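Sorting the hallway set

2020-01-04

I spent the quiet week going back through the simulated demonstrations we recorded in July. The set holds 3508 episodes, all driven by hand in the simulator, all indoors. Matúš Jurčo wrote the recorder and Janka Hájek did most of the driving. My part is deciding what the policy gets to train on.

Each episode stores more than one view. The body view shows both arms and whatever part of the building the robot is in. It helps with labeling but it tilts a lot, and the horizon can't be trusted for anything.
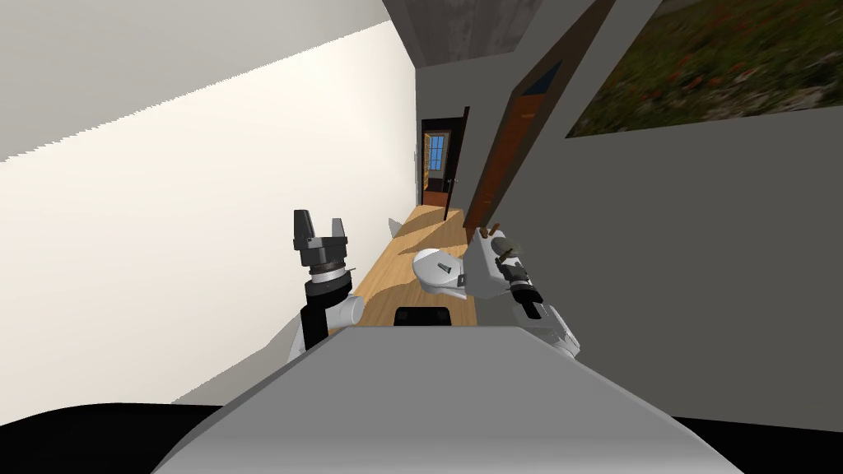

Body view in the corridor, left gripper open and empty.

The first filter is simple. If the joint log and the video clock differ by more than 100 milliseconds, the episode goes. That removed 26 of them, most from a single session where the recorder was writing to a slow disk. I kept the raw files in case Matúš wants to realign them.

The second filter is harder to write down. A lot of episodes have long stretches where the arms hold still while the driver thinks. A policy that copies those learns to stop and stay stopped. I trim any pause over 18 frames, but only when both grippers are also still.

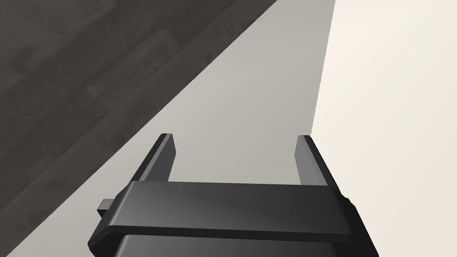 Gripper state needs its own check. The recorder saves the commanded opening and the measured one, and they disagree for a few steps after each command. I train on the command and feed the measured value as input. Arne Pfeiffer prefers it the other way around - we have not settled it, and I will run both.

Next is the split. I want to hold out whole buildings, so that no wall or door shows up on both sides. The loader doesn't support that yet.

Recent posts
Clock drift in the Stekance recorder
Holding out rooms, first attempt
Notes on the Claren loader
Why I stopped resizing depth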